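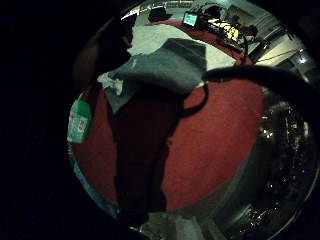

Foleddale Adult Learning
Household Skills, Unit 2: Wiping Down and Surface Care
Tutor: Miyuki Sasaki

Learners should read these notes before the practical session, which begins at 13:00.

Objects are to be moved off a table before it is cleaned. Cords are lifted clear and cloths are shaken out.
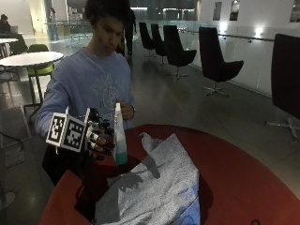 Spray is applied sparingly and the label is read first. The nozzle is checked before use. A tall, narrow bottle, such as the white one held over the round red table, should be kept upright, with the grey cloth within reach. Cloths are folded into a pad for wiping.

Written work is marked out of 100 and handed to Khang Lã by the end of July.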